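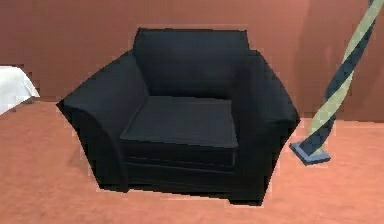
Dark armchair, orange carpet

4 min read

Re: [vans-and-wagons] Diesel heater or second battery first?

Sepehr Yazdani wrote:
> We picked up the van in October and it's mechanically fine apart from
> a weep at the rear main seal that I'm told to leave alone. There's
> money for one big job before winter. Sena wants the heater. I want a
> second battery, as the fridge flattens the starter battery if we stay
> put for 2 nights. The seller also threw in a Wastum isolator, still in
> its box, no instructions. Is it worth fitting or should I buy a proper
> DC charger? Budget is 3,000 for everything and I'd like to do the
> labour myself.

Sepehr,

Battery first. I had the heater in my old van for a whole season before I sorted the electrics and it was the wrong order. A diesel heater draws very little once it's running but it pulls hard on the glow plug at start-up, and if your voltage is already sagging from the fridge it will throw a low voltage fault and shut down. Mine did it most mornings at 5 o'clock, when I wanted it.

On the isolator, I haven't used that one. If it's a plain voltage sensing relay it will work on an older van with a dumb alternator. Put a meter across the starter battery with the engine warm and the headlights on. If you see a steady reading in the low fourteens, the relay will do. If it wanders down under thirteen while you're driving, you have a smart alternator and you'll need the DC charger. Check that before you spend anything.

Don't mix a lithium house battery with a plain relay, whatever the fellow at the counter tells you. Pejman Kazemi posted here about cooking an alternator that way and I believe him. AGM is heavier and you only get to use half of it, but it's forgiving and it doesn't mind living under a seat.

Cable size matters more than brand. People run thin cable because it's cheaper and easier to get through the grommet, then wonder why the battery never fills. Measure the actual route, there and back, and use a voltage drop chart. Fuse both ends as close to the posts as you can manage. Mine goes down the left chassis rail in split conduit, clipped every hand's width, well clear of the exhaust. I used the existing hole behind the seat base and a new rubber grommet.

For the earth, go to bare metal. I scraped the paint back, bolted it up with a star washer and sprayed over the top with cavity wax. Half the electrical faults on this list end up being a bad earth.

The fridge should have its own feed from the house battery with nothing else on it. Ours is a Grolico and it cuts out early if there's any drop in the line. With the original lighter socket it would quit on warm days with the battery still well up.

Once that's in, do the heater. Thenmozhi Kulkarni has put two of them in and wrote up the fuel pickup in the archive - search for "standpipe". Read it before you drop the tank. She mounts the pump at an angle, outlet up, and hers are quieter than mine.

As for the rear main, I'd leave it too. Keep an eye on the level at every second fill and park on a bit of cardboard. If it starts getting onto the clutch you'll know from the smell.

I've got a crimper for the big lugs and you're welcome to borrow it. I'm home Tuesday after tea. Bring the isolator along and we can put it on the bench.

Faraji Bakilana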